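Final Project Report: Reading the Unfinished Novel
Delphine Thibodeaux
Creative Writing and Publishing, second year
Submitted 18/01/2025

Why I chose this

My project set out to make a readable edition of The Salt Ledger, a novel that Birdie Tillman left half done in a box of typed pages and notebooks. Birdie ran the Govum writers' group for years and read parts of the book aloud at its meetings, but she never sent it anywhere. When her family offered the box to our department in July, I put my hand up before I had even asked how big it was. (It was big.)

I love unfinished books. You get to see a writer change her mind in the middle of a sentence, and then change it back two pages later in a different pen!

What was in the box

There were 64 typed chapters, though a good many are the same chapter over again. Chapter nine exists in five versions, and in one of them the main character, a harbour clerk called Oosthuizen, has a sister who appears nowhere else. The notebooks hold lists of names, tide times copied from somewhere, bits of dialogue and one very good recipe for plum chutney, which I have left out of the edition with some regret.

The first job was putting everything in order. Birdie hardly ever numbered her pages, so I had to go by the paper, the typewriter ribbon and the story itself. She changed the name of the town from Wumeck to Skollden somewhere along the way, and that gave me a lovely clue. Any page with Wumeck on it had to be early. A few pages have Wumeck crossed out and Skollden written above, so those must belong to the months when she was making up her mind.
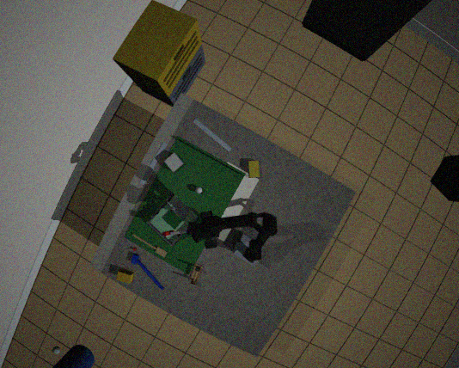 Setting gave me more trouble than plot. Birdie hardly describes a room all the way through; she gives you one corner of it and moves on, and for weeks I tried to draw a plan of the customs office and couldn't get the doors to agree. My tutor suggested I practise writing a room in her manner. A floor of tan tiles running at a slant, a plain grey wall, a big yellow box standing next to it: three things, and I already had a Birdie room. I wrote four of these exercises and they taught me more about her style than any of my notes did. She picks the object that is the wrong colour for its surroundings and lets the reader build the rest.

Choosing a text

An editor has to decide which version people will read. I began with the idea of always using the latest draft, and dropped it by chapter six, where the latest draft is plainly the weakest. Birdie had cut the argument on the ferry, and the argument on the ferry is wonderful. In the end I used the latest complete version of each chapter and put the best of the lost passages at the back, with a short note on each. The ferry gets 1,000 words to itself and I would happily have given it more.

I kept her spelling, including "harber", which she uses only when Oosthuizen is thinking and never in the narration. I am sure she meant it. I corrected plain typing slips and listed them.

Testing it on readers

I gave the first part to members of the Govum group and asked them to mark any place where they got lost. Most of the marks fell in the same spot, the jump between the funeral and the auction, where a chapter really is missing. I had papered over the gap with a line of dots. Now there is a blank page with one sentence explaining that no draft survives, and the second set of readers went straight past it without a mark.

One of the group remembered Birdie reading an ending out loud. She could tell me that it had a boat in it and that everyone clapped. I have looked through every notebook twice and there is no ending with a boat, so her memory of it goes in the afterword.

What I would do differently

I should have copied the notebooks before sorting the typed pages. I did it the other way round and had to redo the order of the middle chapters when I found a dated plan inside the back cover of the blue one. I would also start the afterword sooner, as I wrote it in a rush and it shows in the section on the tide tables.

The edition is in the department library with the box beside it. The chutney recipe is in the folder at the back, for anyone who has plums.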